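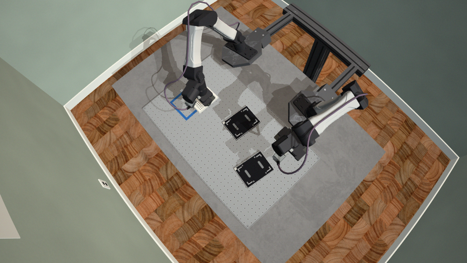

What is changing on the Plikstead to Mackay ferry this winter? The last boat home will leave at 11:20 p.m. instead of 9:45, and the fare stays at 4 dollars.

PLIKSTEAD, 10th October – Brotitz Ferries today announced a winter timetable that allows passengers to eat dinner in Mackay and also finish it. The new late sailing runs every night until the summer schedule returns in June.

The company asked its riders last spring what they wanted. It received 800 replies, a good many of them about the coffee. The rest asked for a later boat, and Brotitz has decided to start with that one.

The late crossing will be worked by the Stutosley, the smaller of the two vessels, which seats 57 indoors and a further 32 on the upper deck for those who enjoy weather. Bikes travel free. Dogs travel free if they stay off the seats, a rule the dogs have so far treated as a suggestion.

"We have watched people run down that pier with their coats half on for years," said a company spokesperson. "It was good exercise, but it was never meant to be part of the service."

Monthly passes are valid on the new sailing with no extra charge. In high winds the boat will be replaced by a bus, which takes the long way around the bay and has no upper deck. Notices will be posted at both ticket windows by 6 p.m.

The coffee is under review.

Recent releases
Mackay pier: new handrails, same seagulls
Lost property sale raises money for life jackets
Summer timetable now closed for comment

Comments (3)

pierhead_pat: Finally. Does the bus stop at the library or go straight through?

M. in Mackay: 11:20 is great but the ticket window shuts at 9. Where do I buy a single?

tidewatcher: The coffee has been under review since I moved here.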